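9 October 2018, Distcombe, pour cell

Gripper off and back on again this morning. The fingers had been closing slightly out of line since the July service, and the drift showed up as a twist in the glass at the end of each pour. Cleaned both plates, refitted the screws with fresh threadlock and checked for parallel with feeler gauges along the full length. No play now that I can find by hand.

Closing force put back to setting 97. It had been left at 135 after the trials with the Prerkard bottles and is too much for thin glass.

Cable: the old loop was too short and pulled at the connector with the wrist rolled over. Rerouted it with more slack out of the top of the gripper, then back along the arm. Ran the wrist through its full range at slow speed. No snagging, but the droop on the underside needs watching.

Pour program is still Cabrera rev 4, with tilt limit changed to 129 degrees. Taught points for the brown, pink and grey cups checked one at a time.

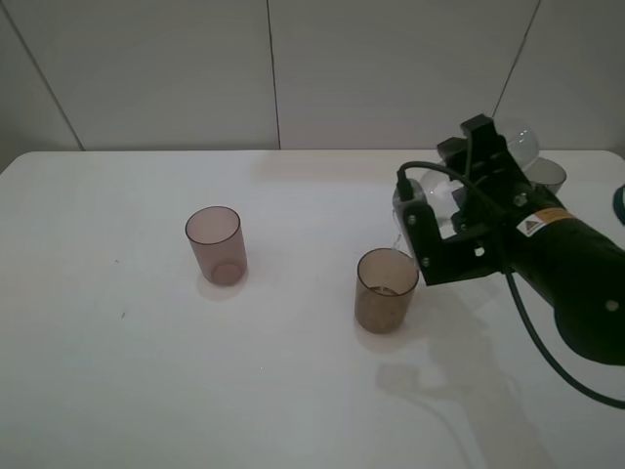

Tilt speed is the next thing to look at. At the present setting the stream is thin and stays close to the lip of the glass, so the offset to the cup rim has very little margin. Will try the offset 3 mm further in before touching the speed.

Counter at restart: 474 cycles. Spare finger screws ordered from Grernlow, same length as before.

To do: recheck finger alignment at the end of the week, wipe table before the next run, back up the new points.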